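Visit to the Varma open day, Cludthorpe
Posted 12/06/2022

The Ernilby old car group went over to Cludthorpe for the open day at Varma, who strip scrapped cars and sell the parts. We met at the Sulham parking lot and shared rides. The drive took 70 minutes because of roadwork on the bypass. Coffee was in the front office, and after that visitors could go where they liked as long as they stayed inside the painted lines. 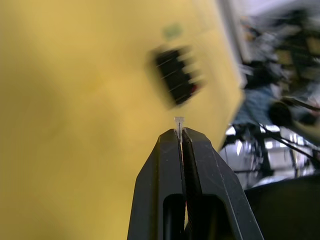

The yard and the racks

Cars come in at the back gate and the fluids are drained first. Doors and glass go under the long roof, engines go in the shed next to it. The racks inside hold 3000 tagged parts, sorted by make and then by year. Anything older than 1990 is on the far wall, and most of our group ended up there. Window motors for older sedans were in good supply. Trim was not, and what they had was sun-faded.

Prices are on the tags. I paid $135 for an alternator with a 6 month warranty. A headlight switch I wanted had been sold in February and they have not had another. 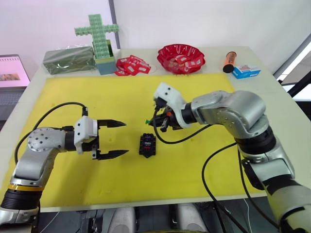
Table with the yellow mat, Varma open day.

The talk after lunch was on wiring. The speaker's main point was that a harness should be unplugged and labeled before it leaves the car, and never cut. A cut harness sells for scrap price. She passed around connectors with green corrosion and explained which ones can be cleaned. 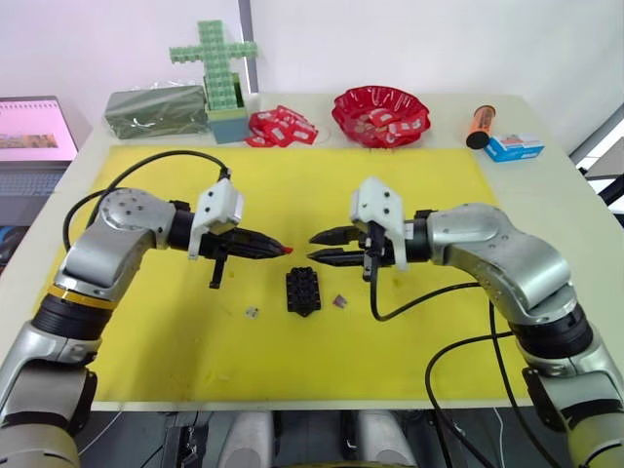

She also spent some time on storage. Looms are hung up, not coiled tight, and kept out of the cold shed, where the old insulation gets brittle. I have two in my garage that are stored the wrong way.

Questions were mostly about fuses and relays. Her advice was to match the part number on the old unit and to look at the terminals for heat marks before paying.
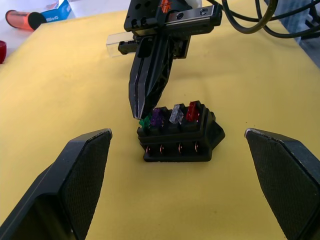
Raimo Tuominen said he had bought used fuse boxes for years and would only add that the lid should come with it, as the lid often has the layout on it and is hard to find separately. The speaker agreed and said they try to keep the two together.

We left at four. The next open day is planned for spring, and the gate on the Sulham side will be the one to use.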